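山小屋泊の縦走、初めての高所で順応日はどこに入れるのがいいですか?

投稿者:モモンガ登山部 3月10日
カテゴリ:海外トレッキング > ルートと日程

こんにちは!いつも読むばかりで、投稿するのは初めてです。

6月に、ずっと憧れていたメンデック(Mendeck)山群の縦走に行くことになりました!職場で長めの休みがとれることになって、その日の夜には地図を床いっぱいに広げていました。南側のフォルステッド(Vollstead)村から入って、クルーミニャ(Krūmiņa)小屋を経由して峠を越え、北側に下りるという、いわゆる「南入り」のルートです。全長は64キロで、現地のガイド会社スタレックス(Stalex)に同行をお願いするつもりでいます。

で、相談したいのは日程のことなんです。

国内の山はそれなりに歩いてきたのですが、富士山より高いところで寝たことが一度もありません。富士山では八合目の小屋で少し頭が重くなったくらいで、ごはんはしっかり食べられました(カレー、おかわりしたかったです)。でも今回は峠の手前で、富士山の頂上より高い小屋に二泊します。さすがに同じ調子では考えられないと思っています。

ガイド会社からは二つの案をもらっています。

案1は、フォルステッド村で一日余分に過ごして、近くの丘まで日帰りで登って戻り、そのあとは毎日移動して峠を越えるもの。

案2は、村はすぐ出発して、クルーミニャ小屋に三泊し、途中の一日で小屋の裏の尾根に登ってまた戻ってくるもの。

全体の日数はどちらも同じです。料金もほとんど変わらないそうです。村でゆっくりするのも楽しそうだし(焼きたてのパンを売る店があるらしいんです!)、でも尾根からの眺めも絶対に見たい。どちらを選んだらいいか、歩いたことのある方の感想をぜひ聞かせてください。

それと、もし余裕があれば次の点も教えてもらえるとうれしいです。

・クルーミニャ小屋の寝具はどのくらい暖かいか。寝袋は持っていくべきか
・ポーターさんに預ける荷物と自分で背負う荷物の分け方
・6月の峠に雪はどのくらい残っているものなのか

体力づくりは始めていて、週に何度か、水を入れたペットボトルを13キロ分ザックに詰めて近所の階段を上り下りしています。近所の犬にはすっかり覚えられました。よろしくお願いします!
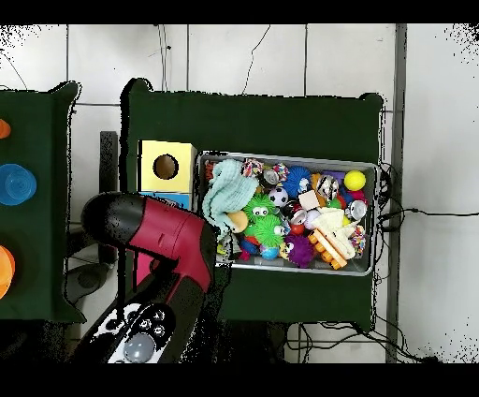
追記です。書き忘れていましたが、北側に下りたあとは湖のほとりの町に一泊する予定で、ここの日程は動かせません。帰りの便がもう決まっているためです。調整できるのは峠より手前の部分だけ、と考えてもらえればと思います。持病は特になく、出発前にかかりつけの先生には相談に行くつもりです。

とんがり帽子の稜線

南入り、いいですね!うらやましい!わたしは三年前に同じルートを歩いて、それ以来ずっと「もう一回行きたい」と言い続けている人間です。長くなりますが書かせてください。

結論から書くと、わたしなら迷わず案2です。

高所の順応で大事なのは、昼間どこまで登ったかより、夜どの高さで寝たかです。フォルステッド村はのんびりしたすばらしいところですが、標高がそんなに高くありません。村で一泊増やしても、その先で寝る高さが急に上がるのは変わらないんですね。案1だと村を出てから毎晩ぐいぐい高くなって、峠の直前の小屋が一番つらくなりがちです。わたしたちの隊も案1に近い日程で、峠の前の晩はわたしも含めて二人が夕食を残しました。スープは飲めたけれど、あの名物のじゃがいも料理に手をつけられなかったのは今でも悔しいです。

案2の裏の尾根は、小屋から標高差でちょうど263メートル上がったところに石積みの目印があって、そこまで行って休んで戻ってくるのが定番です。お昼を食べてから出ても日のあるうちに余裕で戻れます。歩きやすい道で、上に立つと越えていく峠がどーんと正面に見えるんです!あの眺めで気持ちが完全に切り替わりました。(わたしは峠越えの帰りに別の隊から教わって、次こそはと思っています……と書きたいところですが、実は通過日の早朝に欲張って登りました。おすすめしません。その日ずっと眠かったです。)

注意点もあります。

小屋に三泊するからといって、間の一日に頑張りすぎないこと。尾根から先にまだ道が続いていて、元気だとつい行きたくなります。でも石積みで引き返すくらいがちょうどいいと思います。

頭痛や吐き気が出たらすぐガイドさんに言うこと。我慢して黙っているのが一番よくないです。症状があるうちはそれより上に登らない、休んでもよくならなければ下りる。スタレックスのガイドさんは朝と夜に必ず体調を聞いてくれたので、そこで正直に答えれば大丈夫です。薬については人によって合う合わないがあるので、かかりつけの先生に行くときに、寝る場所の標高を書いた日程表を持っていくと話が早いですよ。

ほかのことも順番に。

寝具は毛布を貸してもらえます。ただ明け方は本当に冷えるので、わたしは寝袋を持っていって正解でした。三シーズン用にインナーシーツを足して、毛布を上からかける形です。持っていくか迷う方は多いのですが、暖かく眠れるかどうかで翌日の足取りがぜんぜん違います。あと翌日着る服を寝袋の足元に入れておくと、朝の着替えがうれしくなります!

荷物は、昼の間に使うものは全部自分で背負う、と決めておくと迷いません。雨具、防寒着、水、行動食、ヘッドランプ、手袋、帽子、日焼け止め、常備薬、貴重品。これで38リットルのザックに収まりました。ポーターさんの荷物は先に小屋に着いてしまうことが多いので、途中で「あ、フリースが向こうだ」となると取り出せません。わたしはなりました。

雪は年によってかなり違います。わたしのときは峠の北側の日陰に残っていて、軽アイゼンを使ったのはそこだけでした。出発の少し前にガイド会社に聞けば、その年の様子を教えてくれます。

階段トレーニング、いいですね!できれば下りも意識してみてください。北側の下りは長くて、膝より太ももの前が先に音を上げます。ストックは二本で。

村のパンは、案2でも出発の朝に買えます。黒くて丸いのがおすすめです。早い時間に並んでくださいね!

みずたま水筒

村は絶対一日とったほうがいいと思います!パンも最高だし、川沿いの散歩道もきれいで、わたしはここが旅で一番楽しかったです。
高山病は若くて体力があれば平気だと思いますよ。水をたくさん飲めばOK!楽しんできてください。

ゆきどけ三丁目

6月は二回行っています。上の方の「体力があれば平気」はちょっと心配なので先に書かせてください。体力と高山病のなりやすさは別の話です。わたしの隊で一番速かった人が、一番最初に具合を悪くしました。速く歩けてしまう人ほど、上がりすぎるんだと思います。水分をとるのはもちろん大事ですが、それだけで防げるものでもないです。

日程はわたしも案2に賛成です。

そのうえで一つ提案があります。ガイド会社に、クルーミニャ小屋へ上がる前の晩にどこで泊まるのかを確認してみてください。村と小屋の間に牧草地のテント場と、もう少し上の小さな宿があって、どちらを使うかが隊によって違います。案2のときは、わたしなら低いほうのテント場を選びます。翌日の歩きは長くなりますが、寝る高さを低めに抑えて、そのぶん小屋で時間をかけるやり方です。ただし小屋までの登りも一日でかなり上がるので、そこが気になる場合は宿のほうで一晩刻む手もあります。各泊の標高を横に並べた表をもらって見比べるのが一番わかりやすいです。頼めば出してくれました。

寝具はひと言だけ。毛布は人が多い日には一人一枚になります。寝袋、ぜひ。

雪は一回目が多め、二回目はほとんど気になりませんでした。多かった年は早朝に出て、表面が硬いうちに峠を抜けています。朝が早くなる分、前の晩に荷造りを終えておくと楽です。手袋は薄いのと厚いのを一組ずつ持っていってください。薄いほうは岩場でさわる場所が多いのですぐ傷みます。わたしは指先に穴があきました。

北側の湖の町では、泊まる宿にお風呂があるか聞いてみるといいですよ。縦走のあとのお湯はもう、言葉になりません!

モモンガ登山部(投稿者)

みなさん、ありがとうございます!何度も読み返しました。

案2にします!寝る高さで考える、という見方がまったくなかったので、目が覚めた気持ちです。さっそくスタレックスに各泊の標高の表をお願いするメールを送りました。返事が来たらそれを印刷して病院に持っていきます。

みずたま水筒さん、散歩道の情報うれしかったです。出発の前日は早めに村に入れそうなので、夕方に歩いてみます。

寝袋は持っていくことに決めました。手袋も厚いほうがなかったので買い足します。階段は今日から下りをゆっくりにしました。すでに太ももの前がぷるぷるしています!

あと、黒くて丸いパンですが、日持ちはしますか?峠の上で食べたいです。

とんがり帽子の稜線

します!むしろ二日目からが味が濃くておいしいです。布に包んでザックの上のほうに入れてください。チーズは小屋でも買えます。いってらっしゃい!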